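From: Danuta Kozłowski
To: Lirnwood Basketball Club list
Subject: Re: [lirnwood-bball] November fixtures and the second team

Hello all,

Thank you Kadir for setting it all out so clearly, and sorry to be slow in answering. I wanted to talk to a few of the parents first, and then my own two had colds, and you know how a week goes. I've put my replies under the bits of Kadir's message they belong to.

Kadir Gündoğdu wrote:
> We have 14 signed up for the second team now, which is more than I
> dared hope for in the summer. The league will let us name 12 on the
> night, so 2 will have to sit out each game. I'd suggest a straight
> rota, written down in advance, so that everybody knows where they are.

Yes to the rota, and yes to having it written down. Last season we did it by who shouted first and I still feel bad for young Jawad, who is far too polite to shout and missed three games running. I would only add that people should be free to swap between themselves, as long as they tell Kadir by teatime the day before. I wouldn't want anyone turning down a cousin's birthday over a game they'd have happily given away.

> The away game at Baert has been moved to a 7.30 pm tip-off. It is 32
> miles each way, so we won't be home much before eleven.

This one worries me a bit more. The grown-ups will manage, but four of the second team are still at school, and eleven o'clock is late when you've a bus to catch in the morning. Could we ask Baert if they'd bring it forward to half past six? Their secretary was very kind to us over the snow business in January and I'm happy to be the one who rings. If they can't, then I'd like the school-age players to travel in the first car back and skip the sandwiches - lovely as the Baert sandwiches are (I have been known to wrap one in a napkin for the journey).

> On the first team: I think we should go back to the zone. We gave up
> far too many easy baskets against Rekwood and we haven't the legs to
> chase people for forty minutes.

I'm only a supporter these days and you must take this for what it's worth, but I was sat behind our basket at Rekwood and it seemed to me that most of those easy ones came from losing the ball in the middle of the floor, before anyone had a chance to defend at all. I counted on my fingers and then gave up and used my husband's. A zone is all very well, but you have to get back into it first! Lawal was the only one sprinting every time, and he was on his knees by the last quarter, bless him. I'd love to see us look after the ball a bit more and bring Tülin on earlier. She settles everybody down, and her passing from the top of the key was the best thing in the whole second half.
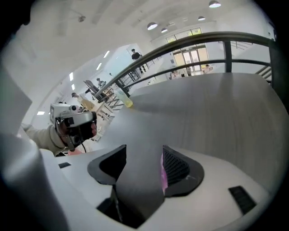
Training in the small hall has been going nicely, I think, and I'd like us to keep the ball-handling half hour at the start even if it means less time for the scrimmage. The younger ones groan about it but you can already see the difference in their weaker hands. I do find myself looking at how people hold things now: there's a hand gripping a white hand-held gripper, with a beige sleeve behind it, and my first thought was of our dribbling drills. Anyway, please would everyone bring a ball if they've got one, with a name on it in proper marker pen. We have ended up with a good few strays in the cupboard.

> Last thing, the hoops. Cendanberg have quoted us 3000 for the pair,
> fitted. I think we should say yes before they change their minds.

I'd say yes as well. It's a great deal of money for us, but the left-hand rim has been bent since before I joined and visiting teams have started making remarks. If we ran the quiz night again and did a raffle at the Rekwood return game I think we'd be most of the way to covering it by spring. I can do the quiz questions, though someone else will have to do the music round after what happened last time.

See you all at training, and could whoever borrowed the big water carrier please bring it back with them.

Much love to everyone,
Danuta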